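Sorting a Shared Table into Bins

By Yetunde Obi, Winstead Facilities Office
February

Shared tables in open work areas collect loose items quickly. The procedure below applies to all common tables at Winstead and takes one person no more than 90 minutes.

Begin by assigning a purpose to each bin before anything is moved. Soft items, such as cushions and plush toys, go into a low, wide bin in a bright color. Packing paper goes into a clear box, so that staff can judge from their desks how much remains. Leave the middle of the table free for anything that stays, such as a potted plant.

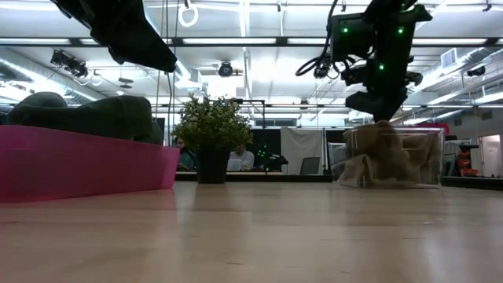 Paper may be crumpled before it is stored — it cushions better that way — but it should not be pressed down hard. Remove tape and labels first. When the paper no longer fits, start a second box or send the surplus to the mail room.

Large soft items may rise above the rim of their bin. This is acceptable provided that the bin stays level and is kept away from the table edge. Do not stack bins on top of one another.

Wipe the tabletop with a damp cloth, lifting the plant pot to clean beneath it. Dry the surface before putting the pot back.

Requests for additional bins should be sent to Garba Ekpo by 5 p.m. on Sunday.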